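I'm spending this week getting my aunt's old sewing room ready to be a room people can sit in again. Posting as I go so I stop putting it off.

First thing: the little table. It has been under bags of fabric for so long that I forgot it had a shape. The sides bow out and the corners are angled, which makes it a pain to find a cloth for.

I tried two cloths on it. The plain cream one was too long and dragged on the floor on one side no matter how I turned it. Back in the closet.

The second one is the flowered one, pale pink and cream with branches and coral blossoms all over. It came in a box lot from a church sale in Arkomthorpe. I paid for the box to get the buttons and ignored the cloth for years.

Someone asked what I do with a cloth that has been folded that long. I shake it outside, then check it against a window for thin spots and holes. Then I look for stains in daylight. Ceiling lights hide yellow marks.

Found one small tea-colored spot near the hem. Cold water and dish soap first, then a wait, then the same again. I don't go near old prints with bleach.

Ironing: wrong side up, medium heat, a bit of steam. Start in the middle and work out. If you start at the edge you push the wrinkles into the center and have to do it over.

Lunch break. The rest of the room is still bags.

Back. Sorted the bags into cotton, wool and "no idea." The no idea pile is the biggest. There is a length of something brown and shiny in there that I think was meant to be curtains.

Also a full drawer of paper patterns, most with the envelope torn down one side. I'm keeping the ones that still have their instruction sheets. The rest can go to the craft table at the library.

Tissue. There is tissue paper in everything. Between the folded pieces, inside the hat, wadded into the toes of shoes. Old pattern tissue too, the brown kind that goes to flakes when you pick it up.

Some of the white tissue is still good. If it's only creased I flatten it and put it in a folder for gift wrapping. If it's torn or gray it goes.
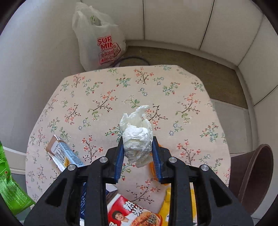 For paper I use one bag and keep it on the floor by my left foot. When it's full it goes straight out to the bin. If I leave it by the door I start taking things back out of it.

A reply asked if tissue can go in with the paper recycling. Depends on where you live. Ours takes clean wrapping tissue but not facial tissue or paper towels. Your town should have a list.

What I put back between the good linens is acid-free tissue. I bought a pack from Drarkitz, which is a small framing shop here. It costs more than the gift kind but you don't need much of it. One sheet per fold is plenty.

I roll the big tablecloths instead of folding them. A cardboard tube, tissue around the tube, then the cloth, then a cotton strip tied on loosely. No hard creases that way. The napkins just get folded and stacked.

End of the first day. One table done, one drawer done, paper out. The floor is visible from the door to the window. I'm calling that enough.

Day two. The chair. It's a low armless sewing chair with a lift-up seat, and inside the seat were zippers. Only zippers. Every color except black or white.

I kept the long metal ones. The short nylon ones went in an envelope for a neighbor's kid who makes pencil cases.

The seat pad had gone flat. I had a piece of foam from another project, so I traced the old pad on newspaper, cut the foam with a bread knife and put the same cover back on. Three staples on each side. It's firmer than it was but it will give.

Question from yesterday about keeping a cloth from sliding on a small table. I put a piece of thin rubbery shelf liner under it, cut a couple of inches smaller than the top all the way around so it doesn't show. Works on a polished top. I wouldn't leave it on a freshly waxed one, it can stick.

I thought about a round of glass to go on top of the cloth and decided against it. The table isn't round, for one thing, and a custom cut would cost more than the table is worth. I'd also just be wiping fingerprints.

The window was painted shut. Ran a putty knife around the sash, slowly, both sides. It opened on the second try. The air in there needed it.

Curtains are still undecided. I held up the brown shiny fabric and it made the room look like evening at noon. Moved it to the donate pile.

I'd like something plain up there, with so many flowers on the table. Off-white, maybe, or the green of the leaves. Abera has a cotton I like and I've sent for a swatch. I'm not ordering full yardage from a picture on a screen.

Lamp: the one from the hall, with a new shade. The old shade was split down the seam. Took the old one along to the store so I could match the fitting on the spot, which saved me a second trip.

Where things are going, for the people who asked. Cotton yardage is staying, in two clear bins on the closet shelf. Wool goes to a friend who hooks rugs. The no idea pile goes to the thrift store, apart from one striped piece I keep picking up.

The sewing machine is staying too, but in the closet. It's an old Vavow and it weighs as much as a dog. It runs. It needs a new belt and I have not found one the right length yet. If you know of a source, please reply.

My aunt called and asked if I'd found the good shears. I had not. She said to look in the button tin. They don't fit in the button tin. I looked anyway.

They were behind the pattern drawer, down the back, wrapped in a dish towel. If you're clearing out an old dresser, pull the drawers all the way out. I also found a thimble and a bus schedule.

Tomorrow is the closet floor and then the rug, which needs to go outside over the railing for an afternoon. Will post the swatch when it gets here.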